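Perano Reuse Workshop
Progress report to the Slanina Fund, second period
Wednesday, October 10, 2018

1. Desktop computers

The grant covers the intake, stripping and resale or recycling of office desktops. Most of the machines in this period came from one donor, Sendik, which cleared two floors of its office in April and stored the computers until we had shelf space.

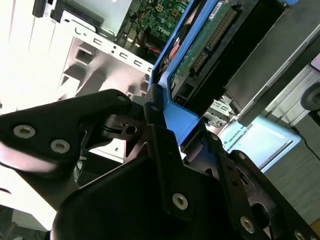
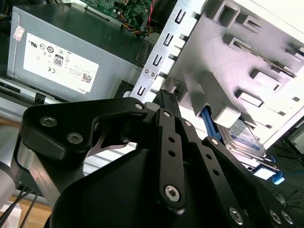
Dell desktops with the case open.

We received 368 desktops in the period and have finished work on 237 of them. Hard drives come out first, before any testing, and no machine goes on the resale shelf with its original drive. On the Dell towers this step goes fairly quickly once the case is open, as the drive sits in a blue plastic caddy like the one in the first picture and is easy to find. Machines from other makers take longer, mainly where the drive is screwed into a fixed cage. Each drive is logged against the serial number of its computer and then wiped or set aside for shredding. Shredding is done by Grakum, which collects when we have a full crate. There were two collections in the period, and we have certificates for both.

Power supplies are tested on the bench. Units that pass are kept with the machine or put into spares. Units that fail go to metal recycling unopened. We had planned to repair some of them, but the time needed was more than the parts are worth and we have dropped this from the plan.

2. Delays

Work stopped for two weeks while the electrical outlets on the long bench were replaced. The cost was met from our own funds. The remaining desktops are stacked by the loading door and will be done in the next period.

3. Spending

Tools and bench equipment are on budget. Transport is over, owing to an extra van trip to Sendik for monitors that were not on the original list. We ask to move the unspent training money to transport. A revised budget sheet is attached.

4. Next period

Finish the Sendik machines. Start on the laptops. Agree on a price with Grakum for smaller and more frequent collections, so that full crates do not block the aisle.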